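Shared workshop's ball-balancing table comes together, first on screen and then in the shed

A tilting table that keeps a ball where you want it has taken over the back bench at the Prumcombe shared workshop this April, and the members building it could hardly be happier about that.

The project, named Kusimside after the first folder it was saved in, pairs a motorised tray with a robot arm. The tray's job is to roll a ball onto a marker and hold it there. The arm's job is to pick the ball up and put it somewhere awkward so the tray has to start over.

"You watch it hunt for the spot and you find yourself leaning," says Da-eun Moon, who drew up the tray and did most of the arguing about its motors. "Everyone leans. We had a bloke come in to borrow a clamp and he stayed until closing!"

Moon and fellow member Thaddeus Baptiste have been working in simulation first, modelling the whole bench before cutting any more material. Every change to the tray goes into the model in the evening and gets a batch of 101 practice runs overnight – Baptiste checks the log over breakfast and messages the group with the result, good or bad.
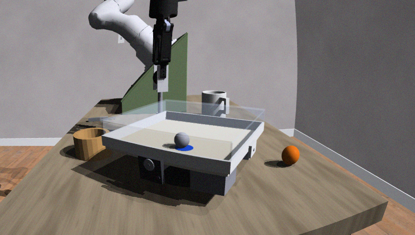 The Kusimside bench in simulation, with the gripper over the tray and the grey ball partly on its blue marker.

The mug and the wooden cup were added to the model by I-seul Yeom, who wanted the virtual bench to look like a place where people work. Yeom also looks after the colours, and says the orange ball will get its turn once the grey one is behaving.

The real tray is further along than the group expected. Its rim went on last month, and the base has been rebuilt once already to make room for a second motor. The parts bill stands at $644, most of it spent on motors and bearings, with the clear cover made from an offcut that had been sitting in the rack for ages.

Getting the two versions to agree has been the fiddly bit. In the model the ball settled nicely from the first week. On the bench it drifted toward one corner, and the group spent 2 long evenings blaming the code before In-ho Son put a spirit level on the table and had a quiet laugh. The legs have been shimmed and the drift is much smaller, though Son reckons there's still a bit of twist in the frame.

Next up is the control board, a home-soldered job the members call Drorna. It reads the ball's position and sends corrections to the motors, and Baptiste is rewriting the part that decides how hard to tilt when the ball is already moving fast.

"It's a bit keen at the moment," he says. "It chases. I'd like it to wait a beat."

The group plans to run the tray at the workshop's next open evening, from 6.30 pm, with visitors invited to choose where the ball starts. There's room for 15 people around the bench at a time. Anyone wanting to help with the wiring or the code can leave their name on the sheet by the door – no experience needed, and Moon says beginners are very welcome.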